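From: Tomasz
To: eating-out list
Subject: Re: [eating-out] Kaltetti, is it still worth the drive?

Hello all,

I answer to the question from last week, which I quote here so that you don't have to look for it:

> Has anyone on the list eaten at Kaltetti since they changed the menu?
> We used to go there every November for my wife's birthday and we
> always had the duck. Now I read on their page that there is no duck
> and that they do a "set dinner" only. I am not against set dinners
> but I don't want to drive 92 miles to be given foam on a spoon. Also
> my father-in-law comes with us this time. He is a simple eater and
> he doesn't hear well, so noise is important. Is the room still quiet?
> And is Michalski in Jovholm a better idea? It is closer for us but I
> only know it as a bakery.

I can say something about both places. My sister and I stayed three nights in Jovholm at the start of the month, and we ate at Michalski twice and at Kaltetti once. I will try to be fair. We paid for everything ourselves and I don't know anybody in either kitchen.

First Kaltetti. The set dinner is real, and you can't order outside of it. When we were there it had 7 courses, but please don't be afraid of this number, because three of them are very small and come almost together. There was no foam. The first things were a warm cheese biscuit, a piece of pickled herring on potato, and a cup of mushroom broth. The broth was the best thing of the whole evening. I asked for a second cup and they gave it to me without any face, and it was not on the bill.

After this came beets with horseradish cream, then a fish course (pike perch, with a butter sauce that was a little too salty for me and just right for my sister), then the main course, then dessert. The main course was pork neck, cooked for a long time, with cabbage and plums. I believe it takes the place of the duck. It is good honest cooking and the portion is normal. Still, I remember the duck too, with the dark skin and the red cabbage, and the pork did not make me forget it. If your wife's birthday is in her mind connected with this duck, I would telephone before. A couple at the table beside us said that it comes back sometimes when the weather gets cold, but the waiter could not promise me anything.

Dessert was a poppy seed cake with sour cherries. I found it dry. The coffee was weak, as it was always.

Now the noise. The room is not so quiet as before. They took away the carpet, and there is a long table in the middle for groups. We had bad luck with one group that was celebrating something, and between eight and nine I had to lean over the table to understand my sister, who does not speak softly. When they left it was fine. With your father-in-law I would ask for one of the two tables in the old part, behind the stove, and I would go early. They open at 5:30 pm and the first hour is calm. 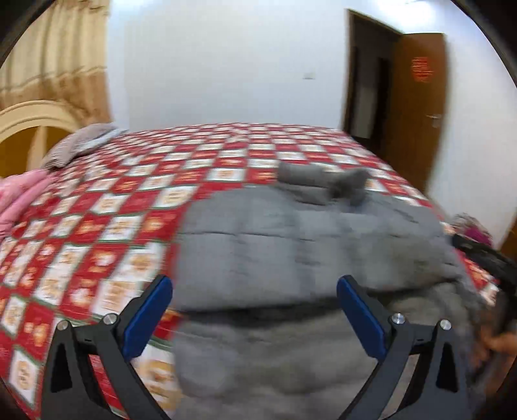 About the drive I have another opinion than some people here. In November it is dark for the whole way back, and the last part before the highway has no lights and many deer. We slept in Jovholm, which is only twenty minutes from Kaltetti, and I was glad for it, also because the wine is poured generously. If you must drive home the same night, one of you should drink only water, and then the dinner is a bit expensive for what that person gets.

Then Michalski. Yes, it is still a bakery in the front, and until the afternoon it is only that. In the evening they close the counter, and the back room becomes a restaurant with maybe ten tables. I must say that the first evening I did not expect much. I had seen the menu in the window and it was one page, handwritten, with soup, dumplings, one roast, one fish and pancakes. We took the soup (sour rye, with egg and sausage) and two kinds of dumplings. The dumplings with potato and cheese were a little thick in the dough. The ones with veal were excellent, thin, with a clear taste of marjoram, and fried onions that were really fried until brown and not only warmed up.

The second evening we went back because of those dumplings and I took the roast in addition, which was a mistake, as I could not finish it. The roast was beef in its own gravy with buckwheat. It was very soft. For a simple eater I think there is nothing better in the whole region. My sister took the fish and she says it was fine but not special, and that she would take the dumplings again.

The bread comes from their own oven and it is put on the table in a basket before you ask. They fill the basket again also before you ask, so be careful with it. On both evenings I ate too much bread, and on the second one I paid for this with the roast.

The noise at Michalski: low. It has a wooden ceiling and curtains and there is no music. The tables stand close, so your neighbors can hear what you say, but they don't have to shout and you don't have to shout. The chairs are hard. Maybe bring a cushion for an older person, we saw a lady who did so.

What I did not like there: they don't take reservations for fewer than six people, and they don't take cards. The nearest cash machine is on the other side of the square and it was out of order on the first evening, so I had to walk to the gas station. Also the service is slow between the courses. One woman does the whole room. She is friendly and she does not forget anything, but she can't be faster than she is.

Somebody wrote in this list in the summer that Michalski is owned now by the same people who have Lurnedness, the wine bar by the station, and that it would soon be the same food with the same prices. I asked about it. The answer was that Lurnedness buys bread from them and this is the whole connection. So I think we can leave this story behind. I have looked into Lurnedness also, for one glass and a plate of cheese. The cheese was too cold, and the glass was small. I can't say more than this after one visit.

So if I must choose for you: for the birthday, if your wife wants an evening with white tablecloths and several courses, Kaltetti, early, behind the stove, and ask about the duck by telephone. If the most important thing is that your father-in-law eats well and hears what is said, Michalski. You could also do as we did and take both, one on each evening, but with three people and a hotel this becomes another kind of birthday.

One small thing more. Kaltetti wants you to tell them about allergies two days before, and they mean it seriously. My sister does not eat walnuts and we told it only at the door. They were polite, but she got the beets without anything on them and she looked at mine the whole time.

If somebody has been at Kaltetti after us, I would like to know if the broth is still on the menu. And does anyone know a place in Jovholm for breakfast which is not the hotel? The bakery has only two stools, and both mornings they were taken.

Greetings,
Tomasz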